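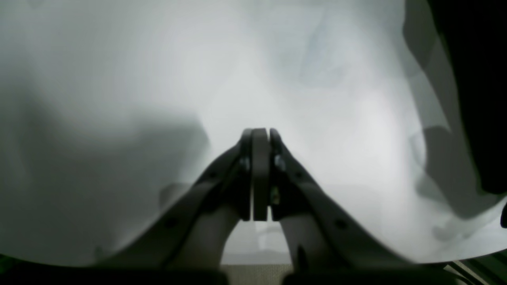
Bleddyn Gronow wrote to me in July that the closed-finger check felt like busywork, and could he please skip it and go straight to recording? He'd been getting decent runs without it, he said, and his success rate only wobbled now and then. Well, that wobble is the whole reason for this section, so bear with me!

Section 2. Zeroing the fingers and taking the blank set

The method we use in Plummont learns from the wrist camera alone (no overhead view, no force sensor), so the policy has to tell "closed on nothing" from "closed on something thin" just by looking. With cloth and paper that's a hard call. I got it wrong by eye more often than I'd like to admit. The blank set gives the model plenty of looks at shut, empty fingers against pale, low-texture backgrounds – the kind it used to mess up on.

Before you start: the arm should be homed and the Numeck logger should be running.

CAUTION: Keep your hands away from the fingers during steps 2 and 3. The close command doesn't wait for you.

1. Wipe both finger pads with a dry cloth and check that the screws by the pads are snug. Snug, please, not cranked down. I stripped one that way.

2. Send the close command at low speed. You want the pads side by side with a hairline gap at most, and level at the top.

3. Set this position as zero in the logger, then open and close again. If the reading comes back different, go back to step 1.

4. Bring the wrist in close to something plain and light. A sheet or a big piece of paper is fine. Let it fill most of the view, and don't bother smoothing out the shadows (I used to, and the model got worse for it).

5. Record 300 blank frames with the fingers shut. Move the wrist a little between frames, and change the light partway through if you can.

6. Tag the whole batch "empty" and save it under its own name.

NOTE: Don't mix blanks into your demo folder. The Masri trainer samples the two folders separately, and it won't warn you if you get this wrong.

What you should expect: in our own test we ran 517 grasps on thin cloth. With no blank set, the policy called 100 of them wrong. With the blanks added, same arm and same cloth, it was down to 2. I ran it again because I didn't believe it either! Dexter Buenaventura repeated it on the Rindier arm and got the same kind of drop, though his numbers bounced more from run to run and we're still arguing over why.

If you change the pads, redo steps 2 through 6. Old blanks don't carry over to new pads.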